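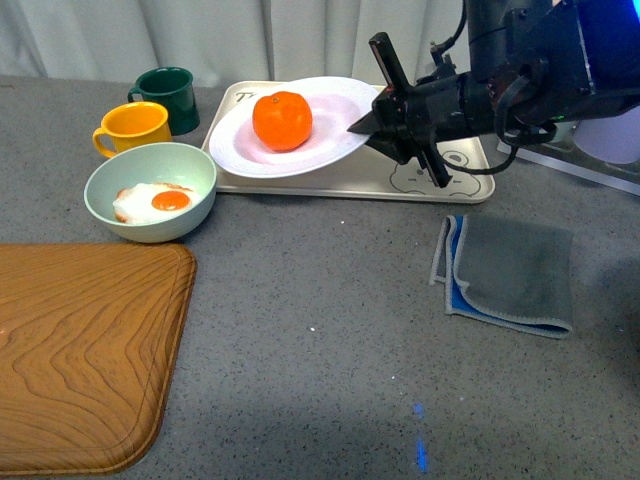 Teaching a bench arm to pick up an orange and put it on a plate

Updated Jun 11, 2024

These are the steps we follow at the Umudthorpe shared workshop to get a single arm picking up one piece of fruit and setting it down on a plate. They assume your arm is already bolted down, wired and homed, and that you can drive it by hand with a leader arm or a game controller. If you are still at the wiring stage, do the Flelau controller page first and come back.

Set aside an evening. Most of it goes into recording.

What you need

An arm with a two-finger gripper
A camera at head height and a second one at the wrist
A table with a plain backdrop
A plate, an orange, and some ordinary kitchen things to go around them
A computer running Trarulex, our recording and replay program

Step 1. Set up the table

Hang a plain curtain behind the table and pull it down far enough to meet the back edge. Ours is pale gray. Before it went up, the wrist camera could see people walking past the laser cutter, and the arm would hesitate whenever somebody in a red shirt went by.

Put the plate where the gripper can reach every part of the rim without the elbow locking out. Mark its position with a pencil dot for the first day only, then rub the dot out.

Leave other objects on the table. Glenys Mellor trained her first version on a bare surface and it stopped working as soon as she set a mug down. Bowls, cups, a tray, a cutting board and a folded cloth are all good choices. Keep anything breakable away from the path of the elbow.

Step 2. Check both camera views

Open the two views side by side in Trarulex. The head camera should show the whole plate with the arm raised. The wrist camera should show both fingertips at the bottom of the picture and the table between them. If you can only see one finger, loosen the camera bracket, turn it a little and tighten it again.

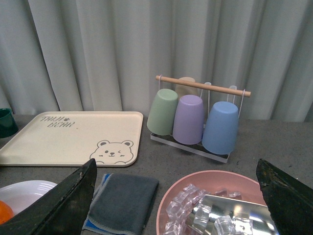 Lock the exposure on both cameras once you are happy with it. Auto exposure will shift when the black fingers pass over a white plate, and the orange can wash out to yellow at the moment you need its edge. Shiny things such as metal scoops or clear plastic will throw highlights. Leave a few of those in as long as they don't sit right next to the fruit.

Step 3. Set the grip force

Drive the fingers closed on the orange by hand. Start with the force limit at 33 and raise it by 2 at a time until the fruit stays put when you lift it. Ours held at 77. Do not go to 100. It will hold, but the wrist servo gets hot and the peel gets marked.

Close the fingers across the widest part of the fruit. Chepkoech Swai wrapped her fingertips in thin rubber tape and was able to run a lower force, so try that if your servo complains.

Step 4. Check the cables

Move the arm through its full reach and watch the loops under the wrist. A loop that hangs low can drag over the plate or catch on a mug handle. Take up the slack with hook-and-loop ties, but leave enough for the wrist to turn both ways. Run the full reach again after you tie them.

Step 5. Record

Record one pick per file. Start with the arm raised, come down slowly, close, lift, move over the plate, lower, open, and back off. Go at half the speed you think you need. Pausing before you close the fingers is fine — pausing in mid-air with nothing to do is a bad habit and the arm will copy it.

Move the orange between recordings. Move the other objects too, though less often. Throw out any file where you bumped something or had to correct yourself more than once.

Babar Pirzada wrote a small script called Lyimo that trims the dead time off both ends of each file. It is on the workshop drive.

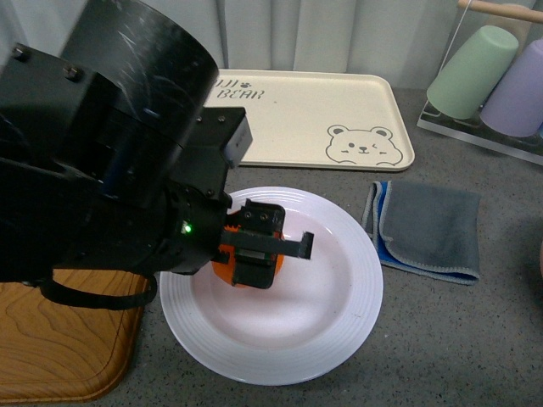

Step 6. Train and test

Start the training run before you leave and test it the next day. Stand by the power switch for the first tests and keep your hands off the table.

If the arm closes too early, your recordings probably came down too fast. If it stops short of the fruit, check that the head camera hasn't been knocked. If it lets go too high, record more files of the last part of the move and train again.

Write down the force limit and camera settings in the bench log. Erick Mfinanga has the key to the log cabinet.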